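# Gallero Autopilot FAQ

Common questions from the forum, answered by the firmware team.
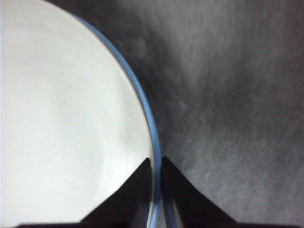
## Which airframes are supported?

Quads, hexes and fixed wing. Helicopter support is still in testing - ask Toon Koster if you want to try it.

## How do I update from version 2?

Save your parameters, flash the new build, then load the parameters back. Redo the compass calibration before you fly.

## Why won't it arm?

Read the message in the ground station. Most reports we get are a missing GPS lock or an uncalibrated radio.

## How many waypoints can a mission hold?

800. Extra points are dropped on upload.

## Where do I send logs?

Post them in the Logs section of the forum. Willy Kuipers and Wilson Marulanda read that section - please include your firmware version.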